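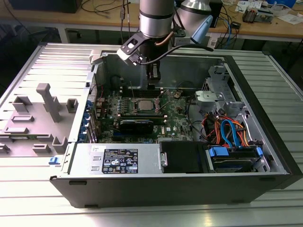 Bench Technician, Desktop Teardown (part-time)

Lenport refurbishes used office desktops for resale. We are hiring a technician for the teardown bench, 30 hours per week, starting in January. The bench processed 1,949 towers last year. The position reports to Anil Palaniappan.

Duties: open and inspect towers, remove and grade parts, log serial numbers in Prurnora, and sort boards for resale or scrap.
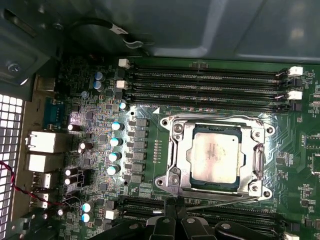

PROCESSORS AND MEMORY

Sockets are inspected under magnification before a board is graded. Heat spreaders are cleaned and the markings read where possible - worn lids are set aside and identified on the test rig. Memory is pulled and bagged by type. Latches on empty slots are checked for cracks. Bent pins are reported, not repaired, during the first month.

REQUIREMENTS

Two years of hands-on desktop repair. Working knowledge of ESD handling. Able to lift a full tower onto the bench and stand for most of a shift. Certification is welcome but not required.
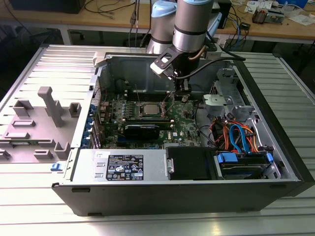
Applicants complete a paid bench test at our Honorato Street shop, starting at 8 a.m. The test covers one full tower, laid on its side with the side panel off. Candidates work through the power supply, the graphics card and the drive in its blue carrier clips, then log each part. Cables stay with the unit unless damaged. Allow five hours.

A signing bonus of $500 is paid after the trial period. Send a resume and two references to Tainá Quintana, Hiring, Lenport.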